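April, 9:40 a.m.
Resville tapes, reel 82 (Shiferaw, "second album, vox + gtr")

Picked up where I stopped yesterday, which was in the middle of a sulk. The transfer came out at 756 seconds, and the box says the song is a little over six minutes. I spent most of an hour wondering whether Shiferaw had recorded a secret extended version before I looked at the speed switch. It was at 7.5. The tape is a 15. Played properly it runs 378 seconds, and the singer stops sounding like a walrus with a mortgage.

Speed switch now has a strip of red tape across it. Please leave the tape there. I know it's ugly.

Second pass is clean apart from a dropout in the first chorus, left edge, about where a splice has dried out and let go of its adhesive. Re-spliced, ran it again, dropout smaller but still with us. I'm leaving it alone. Oxide that's gone is gone, and I'm not going to draw in a syllable that isn't on the tape and then call it a restoration.

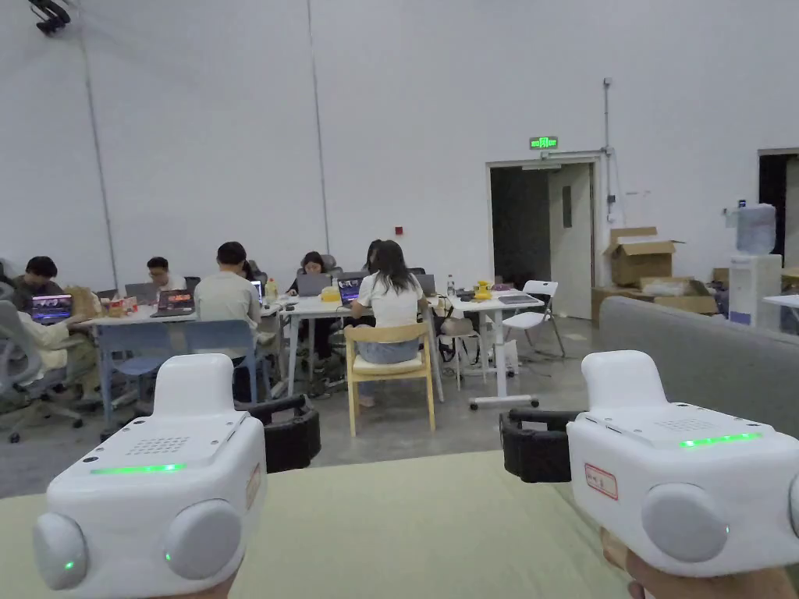
Now the interesting part. The track sheet gives the lead vocal on track 3, and the tape agrees: there's a voice there, confident, a hair flat on the long notes. It's the one on the concert cassettes too. So far so good. But the lead on the released record is not that voice. I've had the LP on the other deck all morning, switching back and forth, and the consonants are different, the breaths fall in different places, and the vibrato starts early where track 3 barely bothers.

The LP voice is on track 5. The sheet calls track 5 "guide."

A guide vocal is what you sing so the drummer knows where the chorus is. It isn't usually what goes to the pressing plant with another person's face on the sleeve. Broltovley Records never credited an extra singer on anything, and the liner notes thank a horse.

Things I checked before getting excited:

- Is it the same singer on a better day? Don't think so. Slowed both down and compared the word "tomorrow" in all three verses. Track 3 swallows the second syllable every time. Track 5 never does.
- Could varispeed explain it? It would shift the pitch and the formants together. The guitar bleed under track 5 is in tune with the guitar track, so no.
- Is it a different reel in the wrong box? Same tape stock and same hiss, and the same cough before the count-in on every track. Whoever had that cold had it on this session.
- Did I mix up my own channels? Asked myself this twice, given the morning I'd had. Swapped the cables. No.

What I can't say is who's on track 5. The sheet has initials, but there's a coffee ring over them, and I've stared at it long enough to see any initials I like. So the catalog line will read "lead vocal, unidentified" and the note field will say why. I'd ask everyone to keep the word "fraud" out of the note field. Small labels fixed records with whoever was standing near a microphone, and half the time the band knew and was glad to get home.

Ran track 5 through Nanero as well, for the sake of form. It's supposed to sort voices by likeness, and it filed this one next to a clarinet. I've saved the report for the next time we discuss the renewal.

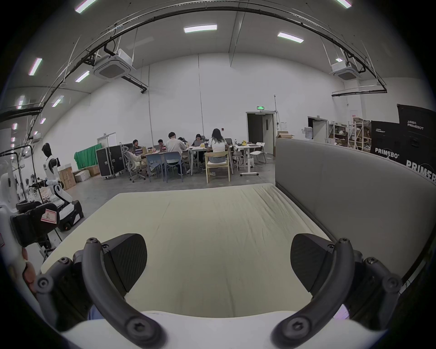 The sleeves and sheets need sorting out before the next reel goes on. I want all the Broltovley paperwork laid side by side, because the same handwriting seems to turn up on sessions where it has no business being, and you can't see that by pulling one folder at a time. The long table with the yellow-green cloth would take the lot. It does have those wrinkles near one corner, so old track sheets should go at the smooth part, and anything already folded by its previous owners can live with the creases. Pencil only, please, and no mugs. We've seen what one coffee ring can do to history.

2:15 p.m.
Listened to reel 82 again after lunch, with tired ears. Still two singers. At the very end of track 5, after the fade point on the record, the guide singer says "was that all right?" and someone off mic says "it'll do for now."

Next: reel 83, same session by the box. Check the speed first.

RECENT ENTRIES
Sticky tape, sticky fingers: the Broltovley boxes
Cassette shells, and which ones to stop saving
Azimuth again
Nanero vs. the Resville choir
Why reel 82 has two lids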